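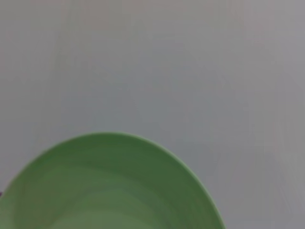 October, a bit after 8 in the morning

Green bowl day again. I've moved back to the plain gray top for this round because the patterned mat at the other bench was driving me nuts, and I wanted to look at glaze and only glaze for a few hours.

So, where we are. The sage batch is the one I mixed from the Radonjić base with the copper cut down, and I'm still fond of it, even if Lumturie Kolev thinks it's a shade too sleepy. She wants it to read as leaf. I want it to read as leaf that has been sitting in the shade. We've had this conversation at lunch more than once and neither of us is budging!

What I care about today is the rings. On the green bowl the inside goes in gentle bands, a little darker, a little lighter, and the rim comes up as a thin paler line. I like the rim a lot. The bands I'm less sure of. If I'm going to send a set to Plelside I need to be able to say whether they come from my throwing (I do drag my finger, I know I do) or from the way the glaze settles on the wall. The deeper patches up near the top of the inner wall are the part that bugs me. Could be thickness, could be light. I tried turning the bowl a quarter turn and squinting, then got distracted by the phone, then forgot which way it had been facing. Pencil mark on the foot next time.

Weighed out a fresh test batch before coffee: 700 grams dry, sieved twice through the 100 mesh. It felt thinner than the last one going through, so I let it sit and poured off a little water. Didn't measure what I poured off, which was dumb. Wrote "thin-ish" on the lid and left it at that. Lumturie, if you pick up this bucket, please stir from the bottom, it packs down like wet sand.

Test tile number for this mix is 502. I skipped over the last one in the 501 spot as it cracked and I don't want to keep explaining a hole in the rack, so the label for it is just going in the drawer.

Plan for the next kiln load:
two tiles dipped once
two tiles dipped twice, with a proper wait in between
one little bowl thrown as smooth as I can get it, ribbed inside so there's no finger drag at all
one little bowl thrown the way I usually do

If the smooth one still comes out banded, it's the glaze and I'll go bother the Radonjić people. If it comes out flat then I guess I have to own up to the finger. Part of me hopes it's the finger, because I kind of love the rings and I can do those again on purpose.

Side note on the gray top. It really is good for looking at color. It goes a touch pinkish toward the back corners and bluer through the middle, so it isn't neutral neutral, and the green looks a bit cooler when I slide it into the bluish part. Worth remembering before anyone argues about sage versus leaf from opposite ends of the table (yes, us).

Aritz called about the shelf liners, they're coming with the Ollosby order. I asked for the thicker ones. No word on the price.

Later, after lunch: threw both little bowls. The smooth one took me three tries and I don't enjoy that rib one bit, it chatters as soon as I slow down. Left them under plastic on the bottom shelf with the corners tucked in. The bucket had settled again by the time I got back to it, so maybe it wasn't so thin after all. Dipping tomorrow if the tiles have dried off from the rinse.

Need: new sponge, more wax, a pencil that stays put.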